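Ludow Community Help
Home > Photos and paper > Prints, albums and framing

Mixed upright and landscape prints: turn them sideways in the album, or keep them separate?

Posted by Ilango Varma, December 1, 2024
3755 views

I have 342 travel prints to put away properly. They have been in shoeboxes up to now, in the paper wallets from the printing shop, and the wallets are splitting along the folds. I would like the lot in albums or in decent boxes before we redecorate the back bedroom in April, as that is the room they live in.

The prints are mostly of streets and buildings. I took a lot of them with the camera turned upright because the lanes were narrow and it was the only way to get the walls in. The rest are landscape. I want to keep each trip in the order I took it, so upright and landscape are mixed up together all the way through.

I bought one Arnolia album to try out. It takes 400 prints and has slip-in pockets, and every pocket is landscape. The landscape ones go in without trouble. The upright ones have to go in on their side, so you turn the album round to look at one, then turn it back for the next. My wife says this will drive everyone mad. I don't mind it much, but I am the one who knows what they are looking at.

I laid some out on the table to see how they read on their side. Some are fine. The ones with long walls and a lot of windows are harder to make sense of until you turn your head.

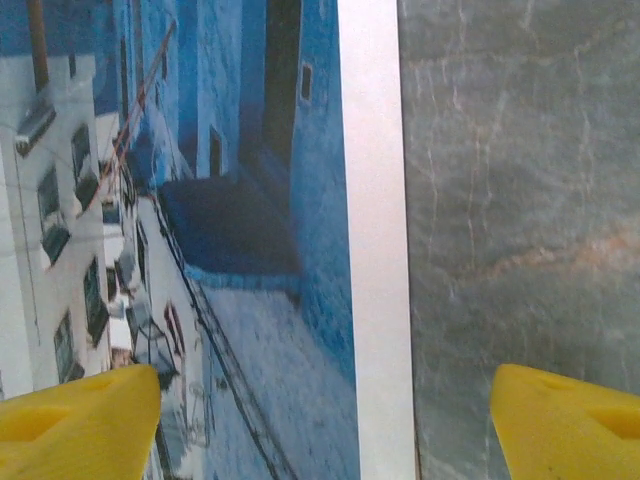
Reading time: 6 minutes

The blue street is one I especially don't want to get wrong. I printed it larger than the others and I like the way the paint changes from pale to very dark on the same wall. It has a white building with it, with an air-conditioning box up on the wall, and a reddish rope or cable slanting across. I have been asked more than once whether I would get rid of the box and the cable on the computer and print it again. I would sooner leave them, so please don't suggest that. What I want to know is how to store it.

So, three things really:

Is there an accepted way to turn upright prints in a landscape album, all to the left or all to the right?

Would I be better off giving up on pockets and using a box with dividers, and just a small album for the best ones?

If I frame the blue street, will the blue fade? The wall I have in mind gets the sun from about two in the afternoon.

I would also like to write the place on the back of each one. I have an ordinary ballpoint and a soft pencil in the house. Thanks in advance.

Helpful? 27 people had the same problem

Marian T.
Member since 2016
Marked as accepted by the original poster

I did this job for my father's prints and then for my own, so I can tell you what I would do again and what I wouldn't.

On turning them. I don't know of an official rule but pick one direction and stick to it through the whole album. I put the top of the picture towards the left-hand edge of the page, so you turn the album clockwise to see it the right way up. If half go one way and half the other, you end up turning the book right round and people give up after a few pages. Check this before you fill it, because pulling prints out of tight pockets is how corners get bent. I bent several.

On keeping the order. You can cheat slightly. Within one day of a trip, move the upright ones so that they fall on the same page. The order within one afternoon doesn't matter to anybody looking at them, and a page that is all sideways is much easier than a page with one sideways in the corner. Keep the days themselves in order. I would do this with piles on a bed or a big table before a single print goes into a pocket.

There are also albums with mixed pockets, some upright and some landscape on the same page. I tried one and found it wasteful. The mix on the page never matched the mix in my pile, so I was leaving gaps.

On boxes. If your album is already bought, fill it with the trips people ask to see and box the rest. For the box you want card that is sold as acid-free, with tabbed dividers. Stand the prints on their long edge, all facing the same way, close enough that they don't slump but loose enough to get a finger in. In a box it makes no difference which are upright, as you turn each one in your hand as you take it out. Not on the floor, not in the loft and not against an outside wall, and get them out of the bedroom before the steaming and painting starts.

Larger prints shouldn't be squeezed in with the small ones. Put them flat in a separate folder or a shallow box, with a sheet of plain acid-free paper between each.

On fading. Any colour print will change in strong sun given long enough. How fast depends on the paper and the inks or process, and you can't tell that by looking. UV glass helps but it doesn't stop it. I would choose a different wall. If you have the file, keep it safe in two places, frame the print, and accept that you may be printing it again one day. Use a window mount so the face of the print isn't touching the glass, and have it hinged at the top edge with proper paper tape. No sticky tape and no spray glue.

On writing. Soft pencil if the back will take it, written lightly with the print face down on something hard and clean. A lot of modern photo paper has a slick back and the pencil just slides. For those, get a pen sold for photographs and let each one dry before you stack it. I would leave the ballpoint in the drawer. It presses through and you can see the writing from the front when the light catches it.

Write the place and the year at least. Do it before they go in the pockets.

Comments (3)

Ilango Varma: Thank you, very thorough. I tried the pencil on a spare and it slides, so it will be the pen. Moving the upright ones on to the same page works for most of the days. There is one morning that is nothing but uprights and it fills its own pages.

Marian T.: That one will be the easiest to look at then.

Kestrel66: Which hinging tape do you use? The stuff I bought has gone yellow.

boxroomdave
Member since 2021

Just scan them all and put the album on a tablet, then it turns itself the right way round. Prints are a pain. You've already got the files by the sound of it so you don't even need to scan.

If you do stick with paper get the cheap plastic boxes with a clip lid, I've had mine for years and nothing's gone wrong with them.

Comments (2)

Marian T.: Some plastic boxes are all right, but it depends what they are made of. Polypropylene is the one to look for. I would avoid anything that smells strongly when you open it.

boxroomdave: mine don't smell of anything

Priya at the framing bench
Member since 2019

Only answering the framing part. I cut mounts for a living at Rathnayake, which is a small shop, so I see a lot of holiday photographs.

For a picture with strong blues I would go for an off-white mount, on the warm side. A bright white mount makes white walls in a photograph look grey, and yours has a white building in it. A blue mount picked to match hardly ever does match once it is up, especially if the blue in the picture runs from light to dark as you say. Take the print with you to the shop and lay it against the samples by the window, not under the strip lights.

Leave the mount a bit wider than you think. Narrow mounts make a busy street look cramped. For the frame itself, plain and thin, dark or natural wood.

Do check which way up the hanging fittings are put on. We had a customer's street photo, lots of wall and very little sky, and the fittings had gone on the long side at the place she used before us. She had been looking at it sideways in the hall for a month and thought something was off. Pencil an arrow on the backing board before it goes anywhere.

I agree with Marian about the sunny wall. If it has to be that wall, UV glass and a blind in the afternoons.

Comments (1)

Ilango Varma: It can go on the landing instead, there is no direct sun there. I will ask for the warm off-white. The arrow is a good idea and I will put one on the back of the print as well.

This thread is open for replies. Sign in to add an answer.

Related threads
Getting prints out of old sticky-page albums
Lodex label pens: do they smudge on glossy backs?
Flattening a print that has been kept in a tube
What to do with negatives when the sleeves have gone brittle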